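Home | Guides | Parts | Contact

Premwood Bamboo Table – Section 5: First Use and Surface Care

1. Wipe the top along the strips with a damp cloth, then dry it.
2. Leave the table to stand overnight before loading it.
3. Set small items on a flat base or mat. A box with hard corners can mark the finish if it is dragged.
4. Lift items straight up to move them – do not slide them.

Note: The honey-brown color deepens with daylight. Move bases and mats every few weeks in the first year.

CAUTION: Do not load the top past 47 kg. Do not use bleach or scouring pads. 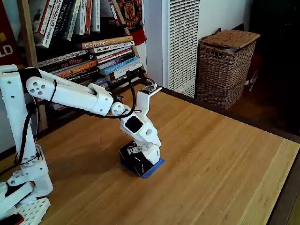 Robel Gebretsadik writes that felt pads under the mats left lint on his top in December, and that thin cork worked better. Cork is fine if it is kept dry.

5. Oil the top twice a year. Wipe off any extra after 2 hours.

For replacement feet, order part 1472.

Related guides
Vidard Shelf – Wall Mounting
Derese Bench – Assembly
Tistell Stool – Tightening the Legs

This site uses cookies. Accept | Settings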